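The Long Season

By Azadeh Abbasi
Aug 10, 2024

The candles came first. I was in Lyons to buy a garden hose, in a week when the pavement was soft enough to take a heel print, and the front table of the home store had already gone over to cinnamon. Maple, clove, "Harvest Morning." A woman next to me lifted a lid, sniffed, and put it back with the look of someone who has opened the wrong door.

I asked the manager when the table had been set. The end of July, he said, and he'd been told that was late.

People have grumbled about this for as long as I can remember, and the grumbling has become part of the calendar too. My father did it. He thought you should not be able to buy a wreath while there were still tomatoes on the vine, and he said so every year to whoever was at the register. What interests me is the explanation we get in return, which has hardly changed in all that time. Stores put fall out early, we are told, because shoppers want it early. I have spent a good part of this summer trying to find out whether that is true, and I don't think anyone who says it knows.

Start with the survey. If you have read an article about early holiday shopping this year, you have probably met the claim that most shoppers "feel happier" when seasonal goods appear before September. The number moves around from one story to the next, but it goes back to a single report from Trileo, a marketing firm that sells display planning to chain stores. I asked for the full report and got it, to the company's credit. The sample was 137 people. They were found through the mailing lists of stores that already use Trileo's services, and the main question asked them to rate how much they agreed that "seasonal displays brighten my day." There was no question about July. There was no question about what they would rather see on the shelf instead.

When I put this to Trileo, a spokesman told me the findings were "directional." I asked in which direction. He said he would get back to me.

The better case for the long season comes from people who have to move the boxes. A buyer for a regional chain walked me through her year, and it was the most sensible conversation I had on the subject. Her fall orders are placed in March. The goods come by ship, and they arrive when they arrive. Warehouse space costs money every week, and a crate of ceramic acorns earns nothing sitting in the dark. "I don't think anybody wakes up in the heat wanting a scarecrow," she said. "But I've got the scarecrow. Where do you want me to put it?"

I can respect that. It's a storage problem, and it has been dressed up as a feeling. What I object to is the dressing up. Once a shipping schedule is described as a mood, you can't argue with it any more, and the customer who finds it all a bit much is made to sound like a crank.

Does it even sell more? Here the evidence is thin in both directions. Tukamska, a housewares chain with a habit of publishing more than its rivals, moved its fall launch forward by 2 weeks last year and called the result a success in its letter to investors. Read down a few pages, though, and total sales for the season were flat. The early weeks were up and October was down. People had bought the same doormat sooner. There was also a rise in markdowns, blamed on weather, which may be fair. Weather gets blamed for a lot in those letters.

A former floor supervisor there, who asked me not to use her name, remembered the change mainly as extra work. Displays that used to be built once now had to be built, thinned out, and built again, because by the middle of October the shelves looked picked over and shoppers assumed they had missed it. Some of them were cross. They had come in October for October things and been shown reindeer.

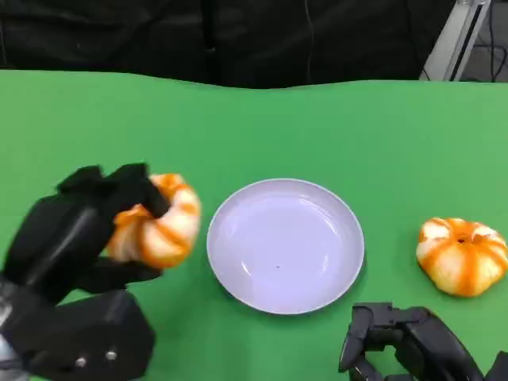

I went looking for a place that had refused to play along and found Prunau, a garden center that holds its fall goods until the middle of September. I expected to hear a principle. The owner gave me a shrug. He sells mums and bulbs, he said, and you can't rush a mum, so the rest of the stock waits for the mums. Had it cost him business? He thought it probably had, among people who decorate early and don't care about plants. Had it won him any? He thought so, but he wouldn't swear to it. He was the only person I spoke to all summer who said "I don't know" without being pushed.

There's a version of this story in which the long season is wearing us out, robbing the holidays of their shine, and so on. I'm wary of that one as well. I looked for decent research showing that people enjoy Halloween less when they have been looking at it since July, and I didn't find any. Children seem to manage. My niece wore a witch hat to the public pool in June and was just as keen on the same hat in October. Most adults I asked said the early displays annoyed them, and then, after a minute, several admitted to owning something bought from one.

That includes me. I left Lyons with the hose and a dish towel with leaves on it, which was marked down already, and which I told myself was really more of a general brown. It has been hanging on the oven door since. The store has emailed me twice to ask whether I'm ready for fall, and a third message came this morning with a picture of a sleigh.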